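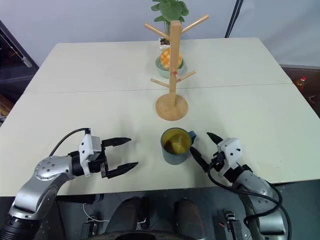
A two-armed robot at the Rereo workshop, with a mug and a wooden mug tree on the table in front of it.

Residents of Plikley got a close look at the robots being developed on the edge of town when Rereo opened its workshop to the public in April.

The company, which moved into the old seed warehouse on Dalar Road last year, kept its doors open from 10 a.m. until late afternoon. Visitors were let in through the loading entrance in small groups and could stay as long as they liked. By closing time, 750 people had signed the guest book.

Most of the crowd gathered at the tabletop station, where a robot with two arms works with ordinary kitchen items. The task being shown was hanging a mug on a wooden mug tree. The robot's grippers each have a pair of black pointed fingers, and either arm can be used to take hold of the mug.

Kwesi Quaye, who runs the workshop, said mugs are harder than they look. The robot has to find the handle, turn it the right way and bring it onto a peg without knocking the tree over.

"A person does this while talking on the phone," Quaye said. "For the robot, every peg is a separate problem. If the handle is pointing a few degrees off, it has to work out a new way in."

Quaye said the team has logged 3,268 attempts at the mug task since the winter. He did not give a success rate, but told one group that the lower pegs still cause more trouble than the upper ones because there is less room for the fingers.

The robot had mixed results during the day. In the first morning session it hung a mug on its second try and drew applause. Later it stopped twice with a mug held over the table, and an engineer had to restart the program.

Children were invited to set up the table between runs by choosing where the mug should go and which way its handle should point. Several picked spots close to the base of the tree.

Two other stations were open. One showed a sorting arm built for Akolgo, a parts supplier that has used Rereo equipment in its packing room for three years. At the other, visitors could guide a single arm by hand and watch it repeat the movement.

Some visitors asked about jobs. Quaye said Rereo has 3 openings at the Plikley site, two for technicians and one in the machine shop, and that none of them requires a degree. Applications are being taken at the front office.

The workshop plans to hold another open day in the fall. Admission will again be free, and school groups can ask for a morning visit by contacting the front office ahead of time. Parking is available behind the building, with the entrance on the Dalar Road side.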